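Home About Archive Contact

Giving up the second alarm

October 28, 2025

For most of my adult life I set two alarms. The first was for the time I wanted to get up and the second was for the time I had to. I got up with the second one every day. I knew I would, and I set the first one anyway.

In March I changed jobs. The old one was a short drive away and started at nine. The new one, at Prantl, starts at seven, and the bus takes a while. The first week I slept badly every night. I would fall asleep late, wake at 4, look at the time, work out how much I had left, and then lie there doing the same sum again. By the end of the week I was falling asleep on the bus home and missing my stop.

I tried the usual fixes first. I bought a sleep tracker, a Trudonex, for 399 and wore it for five weeks. It told me I slept badly. I already knew that, and looking at the score over breakfast put me in a worse mood than the night had. I sold it to a coworker for a good bit less than I paid.

After that I made a few changes that cost nothing. The phone went into the kitchen overnight. A plain clock does the job for waking up, and it doesn't have the news on it.
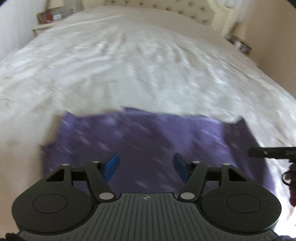 What changed and what didn't

Getting up at the same time on days off made the most difference. I resisted it for a long time, as sleeping in was the only thing I looked forward to some weeks. Now I get up at 5:29 every day. The odd number came from a slip when I was setting the alarm and I never fixed it.

Cutting out coffee after lunch helped less than I expected. I still do it, mostly out of habit. Warm milk did nothing. Reading in bed depends on the book. I got through a long history of the Skurkov canal in the spring and rarely made it past two pages a night, so I can recommend that one if you can find it.

The other change was deciding what to do when I woke in the night. I used to stay put and wait. Now if I am still awake after what feels like a long time, I get up, sit in the kitchen with the small light on, and go back when I start to nod. Some nights I do this twice. I don't check the time while I'm doing it.

I also do the bed properly in the morning now, and change it more often than I did. Getting into clean covers is pleasant and I would put it above the milk. 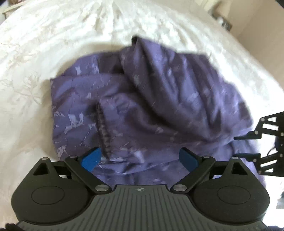 Gebhard Kälin wrote to me after my last post to say that he had tried getting up in the night and it only made him more awake. What worked for him was going to bed an hour later than he wanted to, for over two weeks, until he was tired enough to sleep straight through. He did not enjoy it and said the first few days at work were a waste.

I have not tried that. I can see the sense in it, but with a seven o'clock start I don't think I could manage the first few days. Maybe over a vacation. If anyone else has done it while working early shifts, I would like to know how it went.

The bus has turned out to be less of a problem than I thought. I get on at the Teris stop, where there are usually seats left, and I use the ride home to be awake on purpose. 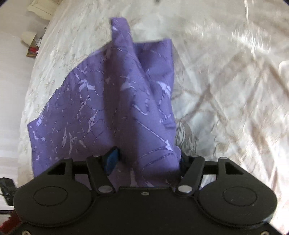
I stand for part of it if I feel myself going. A nap at that hour costs me the whole evening, and then I'm wide awake at midnight and back where I was in the spring.

I still have bad nights, maybe one a week. I no longer do the sum when they happen, and I go to work the next day and get through it. The second alarm has been off since the summer. I overslept once and caught the next bus.

4 comments Share Older post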